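Arna Vemon 鼓机音序器
产品页 / 节奏设备 / 桌面式

型号:Vemon
制造:Arna
状态:可订购
页面更新:2019年11月8日

概述
Vemon 是一台桌面式采样鼓机,面向嘻哈、陷阱及放克类节拍制作。机内包含采样引擎、步进音序器和一级总线压缩,可脱离电脑独立工作,也可作为 MIDI 从机接入现有系统。与上一代 Gondel 相比,Vemon 重写了时钟部分,外部同步下的起拍延迟有明显下降;采样格式保持兼容,Gondel 的音色组可直接读取,但旧工程中的效果链不会导入。

音序器
每个样式包含 10 条轨道,各轨可单独设定长度、方向和摇摆量。步进编辑与实时录制可在播放中切换,不需停机。量化强度按轨保存,关闭量化后仍可逐步微移。力度与音高可写入参数锁,触发概率只对步进有效,对实时录制的滚奏无效。

采样引擎
支持单声道与立体声 WAV 文件。载入时自动转换为机内采样率,原文件不改动。切片可按瞬态或按等分进行,切点可手动移动。时间拉伸只适用于循环类素材,短促的底鼓和军鼓建议改用变调方式,以免起音变软。

输出与连接
主输出:立体声,平衡
独立输出:4 路,可任意分配至各轨
耳机:独立音量
MIDI:输入、输出各一,DIN 接口
模拟时钟:输入、输出,极性可调
USB:用于 MIDI 与文件传输,不传输音频
电源:随机附带外置适配器,不支持 USB 供电

效果
每轨一个滤波器和一个失真单元。总线部分包括压缩、延迟和磁带饱和。压缩器的侧链来源可指定为任一轨道。饱和单元位于压缩之后,顺序不可更改。

随机音色
出厂附带 5 组音色,其中“Krūmiņa”一组由 Ona Rimkutė 录制,素材为原声鼓组,保留了房间混响,未作降噪处理。其余各组以合成音色为主,由 Margus Grīnberga 编排。所有随机音色可用于商业发行,不得以采样包形式转售。

固件说明
八月发布的固件修正了以下问题:
- 外部时钟中断后再恢复时,样式可能错位一步
- 独立输出的静音状态未随工程保存
- 文件名含非拉丁字符时目录显示不全
升级前请备份工程。升级过程大约需要 10 分钟,其间请勿断电。降级至旧固件后,新格式工程无法打开。

订购与支持
包装内含主机、电源适配器、MIDI 转接线和印刷版快速指南。完整手册以 PDF 形式提供。机架安装件另购。技术咨询请注明序列号和固件版本,由 Vaida Jankauskaitė 处理;经销商询价请联系 Birutė Grigaitė。

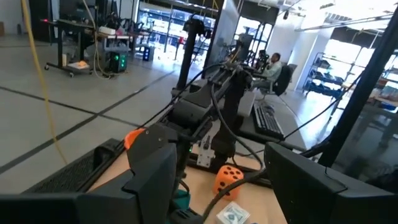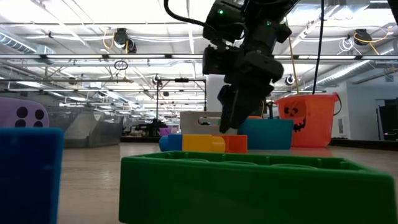 两图:黑色夹爪与桌面物品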